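소콜 언덕 사당 전설 모음 README

안녕하세요, 이 폴더를 열어 주셔서 고마워요! 소콜 언덕과 그 아랫마을 넨디크에 전해 오는 이야기를 제가 틈틈이 받아 적은 모음이에요. 처음에는 그냥 제 공책을 옮겨 두려던 건데, 적다 보니 파일이 자꾸 늘어서 결국 설명서까지 쓰게 됐네요.

무슨 이야기가 들어 있나

중심이 되는 건 프룰리아 샘 전설이에요. 길 잃은 왕비가 언덕 중턱 바위에 지팡이를 꽂았더니 물이 솟았다는 이야기인데, 마을마다 결말이 달라요. 넨디크 쪽에서는 왕비가 샘 옆에 사당을 짓고 평생 살았다고 하고, 아다르드 쪽에서는 새벽에 사슴을 타고 떠났다고 하죠(저는 사슴 쪽이 더 좋아요). 바위에 남은 움푹한 자국을 왕비의 무릎 자국이라고 부르는 건 양쪽이 똑같고요.

사당은 넨디크 버스 종점에서 4km 떨어져 있어요. 마지막 오르막에 돌계단이 50개 있는데 비 온 다음 날은 꽤 미끄러우니 신발을 잘 고르세요!

파일 구성

legends 폴더: 전설 본문 7편. 한 편에 텍스트 파일 하나씩이에요.
variants 폴더: 프룰리아 샘 전설의 다른 결말 2가지.
places.csv: 이야기에 나오는 지명과 옛 이름. 옛 이름을 모르는 곳은 빈칸으로 뒀어요.
notes.txt: 제 잡다한 메모. 맞춤법은 너그럽게 봐주세요.

표기에 대해서

사투리는 되도록 들은 대로 적었어요. 뜻이 통하기 어려운 낱말만 괄호 안에 풀이를 달았고요. 왕비 이름은 이야기마다 조금씩 달라서 억지로 통일하지 않았습니다. 검색하실 때는 이름보다 "왕비"로 찾는 편이 빨라요.

아직 못 한 것

아다르드 쪽 이야기는 벤트 베크 씨가 들려준 것밖에 없어요. 지난 2월에 다시 찾아가려다 길이 막혀서 못 갔고, 사슴이 나오는 노래도 앞부분 가사만 적혀 있어요. 뒷부분을 아시는 분은 꼭 알려 주세요!

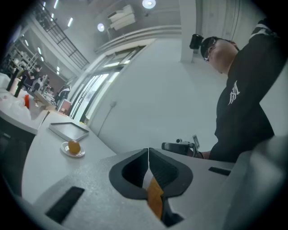 이용과 문의

글은 자유롭게 쓰셔도 되는데, 옮겨 실을 때 "소콜 언덕 사당 전설 모음"이라고 출처만 적어 주세요. 본문을 고쳐서 쓰셨다면 고쳤다고 한 줄 남겨 주시면 좋겠어요. 틀린 지명이나 빠진 이야기는 이슈로 올려 주시면 되고요, 답이 좀 늦을 수 있어요.

마지막 수정: 2022년 3월 27일. places.csv에서 샘 아래쪽 개울 이름을 고쳤습니다.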